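Re: [bench-list] Parts board for the Tuesday repair class
In reply to: message posted 4:10 pm

> I put the demo board together over the weekend. Gray panel, two memory
> modules upright on the left, a processor in its own square holder, and
> a hard drive on the right in one of the blue caddies. The idea
> is that people learn what goes where before they open a real case. It
> should cut the class from 10 sessions to 8. Any objections before I
> make a second one?

A few, yes.

I'm not convinced this saves two sessions. The people who struggle in our class can tell a memory stick from a hard drive by the first coffee break. They struggle with the inside of a cramped case where the cables are in the way and the light is bad. A flat panel with everything spaced out and facing you is the easy version.

1. The memory. Plain clips at the top and bottom hold a module, fine, but I can't see anyone learning how hard to push from that. On the Ustico boards we use, people either stop too early or lean on it until the whole board bends. Put a real slot on the second panel, even a dead one.

2. The processor. It's sitting in its gray holder with the metal lid showing and the green edge around it, and that's good for pointing at. I'd still want one people can turn over, so they see the underside before they ever go near a socket.

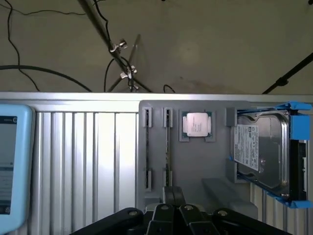

3. The drive. I like the blue caddy more than I expected to, and you can spot it from the back row. But it's a 3.5-inch drive. Of the machines on our shelf, I'd guess very few of the newer ones have one that size. Swap in a smaller drive, or make that position take both.

4. Money. The Steveck quote for the second panel was over $200 when I last looked, before any parts. Vávra had used cases for much less in July. Three or four of those with the sides off would do more for the class, in my opinion.

So my vote is to hold off on the second board. Run one class with the first, keep all 10 sessions on the schedule, and see if anyone gets through the case work faster. If they do I'll drop it.

Also, whoever has the long screwdriver from the gray toolbox, please bring it back Tuesday.

> I can bring it in early if somebody wants to look it over first.

Yes please. I'm there from 5.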